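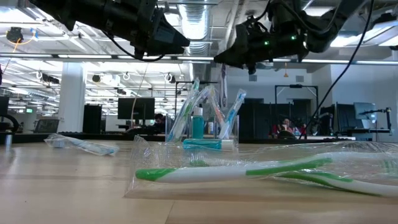

Rapport d'avancement – Programme Plevik d'insertion aux métiers du web
Établi le 12 juillet 2023 à l'attention de la Fondation Sheehan

1. Objet

Le présent rapport rend compte de l'exécution de la convention de soutien au titre du premier semestre. Il porte sur le volet pédagogique, la plateforme Homer et l'accompagnement vers l'emploi.

2. Volet pédagogique

La promotion ouverte en janvier compte 49 participants. Le module consacré aux interfaces de programmation a été remanié à la demande des formateurs : les requêtes HTTP, les codes de réponse et l'authentification y précèdent désormais tout travail sur un cadre logiciel. Les participants ont ainsi abordé leurs premiers projets serveur avec moins de difficultés que la promotion précédente. Le module de bases de données a pris du retard et sera achevé à la rentrée.

3. Plateforme Homer

La plateforme d'exercices a enregistré 1 131 remises de code sur la période. Le nouvel hébergement, confié à la société Plallero, est dimensionné pour traiter jusqu'à 4 000 requêtes par heure. Deux interruptions de service ont été constatées pendant la migration – l'une et l'autre en dehors des heures de cours. La correction automatique des exercices JavaScript demeure incomplète : les tests asynchrones sont encore relus par les formateurs.

4. Accompagnement vers l'emploi

Cinq entreprises ont signé une convention d'accueil. Mme Beverley Ackroyd, responsable des partenariats, poursuit les échanges avec de jeunes sociétés du secteur, dont les besoins sont réels mais les calendriers de recrutement incertains. Les employeurs de plus grande taille demandent en priorité des profils capables de reprendre du code existant – un atelier a été ajouté à cet effet.

5. Points soumis à la Fondation

L'accord de la Fondation est sollicité pour reporter sur le second semestre le solde de la ligne « matériel » et l'affecter au tutorat. Le budget détaillé est joint en annexe.

Florian Camenzind
Directeur du programme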